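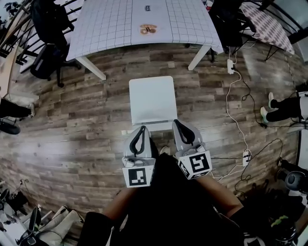
Flernivbridge library bans the saving of seats, then spends an evening defining a seat

16 December 2024

FLERNIVBRIDGE — The public library on Stevens Street will no longer let patrons hold a chair with a coat, a scarf, a half-finished crossword or, in one case cited at Thursday's meeting, a rotisserie chicken.

The library board passed the rule after two and a half hours of discussion, which is longer than it spent on the new roof. It takes effect after the holidays and covers all 277 seats in the building, including the nine by the front windows that everyone agrees are the real subject of the rule.

Those nine chairs face south over the river. They are near the outlets, far from the restrooms and directly above a heating vent. On a cold morning they fill within minutes of the doors opening, and according to the library's own tally, they then stay full until closing, although for a good part of the day there are no people in them.

The tally was taken over two weeks in the fall. Staff walked the reading room once an hour with a clipboard and marked each seat as occupied, open or "claimed," meaning that somebody's things were there and somebody wasn't. They made 1,432 observations of claimed seats. The window chairs accounted for far more than their share, and one of them was marked as claimed at every check on a single Tuesday by the same green thermos.

The thermos was not named in the report. It came up several times during public comment.

Under the new rule, belongings left at a seat for more than 20 minutes may be moved to a shelf behind the front desk. A card will be left on the table saying where they went. Food will be moved right away, and perishable food will be kept in the staff refrigerator until closing, a clause added at the request of the woman who had brought the chicken. She told the board it had been her lunch and her dinner, that she had been gone "maybe an hour," and that it was still warm when she got back, so how long could it have been.

Twenty minutes was a compromise. An early draft said 10, which drew objections from several older patrons who pointed out that the nearest restroom is down a flight of stairs and that the elevator has its own ideas. A second draft said 45. Students objected to that one, arguing that 45 minutes is a class period and that people would simply go to class.

The board then turned to what counts as a seat. The rule as first written said "chair." One member noted that the reading room also has a bench, two window ledges and an ottoman whose origin is disputed. The word was changed to "seating." Someone in the audience asked whether the stairs were seating. The board said the stairs were stairs. The matter was put to a vote anyway and the stairs stayed stairs, with one abstention. 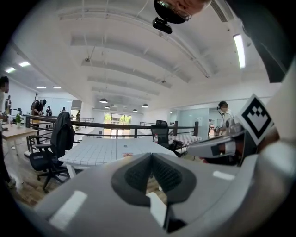

The reading-room rule takes effect after the holidays.

Flernivbridge is not the first town to try this. The branch in Bruronel, across the county line, put in a one-hour limit last May and dropped it by the end of summer. Staff there said the rule itself worked fine, but the shelf of moved belongings became so full that patrons began saving spots on it. A retired shop teacher who uses both libraries told the Flernivbridge board that the trouble in Bruronel was the hour. An hour is long enough, he said, for a person to decide the chair is theirs. After that you are evicting them.

There was some support for leaving things as they are. One regular, who described himself as a window-seat man going back to the old carpet, said the present system runs on an honor code that newcomers haven't taken the trouble to learn. A folded newspaper means back in five minutes. A jacket on the chair means lunch. A jacket on the table means lunch with a friend. He offered to write it all down. The board thanked him and moved on to the next speaker, who said she had been coming for six years and had never heard any of it, and that she had once moved a folded newspaper and been called a name.

Another speaker wanted to know why the library didn't just buy more window chairs. The answer is that there aren't more windows. The south wall was designed in the 1960s by somebody who seems to have felt strongly about brick, and putting in a single new window was priced at a sum that made the room go quiet. The board did ask for a quote on moving the heating vent, on the theory that the chairs would be less popular if they were colder. That quote is expected next month.

A booking system also got a hearing. Illau, a company that sells room-scheduling software to colleges and small libraries, had sent over a proposal under which patrons would reserve a seat by phone and check in with a code. The first year would be free. The board liked the sound of free and less so the sound of the second year. There was also concern that the people who want the window seats most are the ones least likely to own the kind of phone required, and that the people who own the phone would book all nine from bed.

The proposal was tabled. So, briefly, was a suggestion that the window seats be assigned by lottery each morning with numbered wooden tokens. That one had real momentum until someone asked who would be in charge of the tokens.

What passed in the end fits on half a page. Besides the 20-minute limit, it says that one person may hold one seat, that a bag is not a person, and that staff have the last word. Staff, for their part, asked that the last sentence be softened. They would prefer to have the last word only during business hours, after one of them was approached about a chair in the cereal aisle.

There is no fine. The board considered a small one and decided it would cost more to collect than it brought in. A patron whose things have been moved three times in a month will be given a copy of the rule and "a conversation," the contents of which were not spelled out.

The library has ordered 100 of the cards that will be left on tables. They are yellow and say "We've moved your things. They're fine." An earlier version ended with an exclamation point, which two members found sarcastic. It was removed on a vote of 4 to 3, the closest of the night.

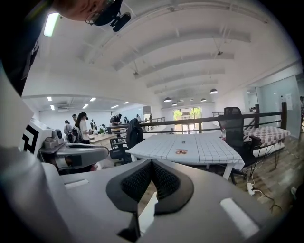

Can I still leave my coat on a chair while I look for a book?

Go right ahead, as long as you're back within 20 minutes. After that, staff may move the coat to the shelf behind the front desk and leave a yellow card at your place, and the seat is open to whoever wants it. You don't need to tell anyone you're stepping away, and telling someone won't buy you extra time.

Reaction around town has been mild, with pockets of strong feeling near the south wall. By Friday morning somebody had taped a handwritten sign to the end of the window row reading "9 CHAIRS, 1 TOWN, BE NICE." By Friday afternoon somebody else had corrected the second comma to a dash. Both were taken down under a separate rule about tape.

The woman with the chicken said she could live with it. She has begun eating in her car, where she reports that the light is good and the seat is always available — though she did ask a reporter to note that the library parking lot has a two-hour limit, and that almost no one follows it.

Parking is on the agenda for the next meeting. The board has set aside 15 minutes.

The full text of the seating rule is posted at the front desk and by the elevator. Comments may be left in the box next to the returns slot. Patrons are asked not to put them in the returns slot, where a number of comments on the roof were found in the spring, along with a sandwich.

Until the new rule starts, the old one applies. The old one is a sign from 1988 that says "Please be considerate of others." It hangs behind the coat rack, and on most winter days it can't be seen for the coats.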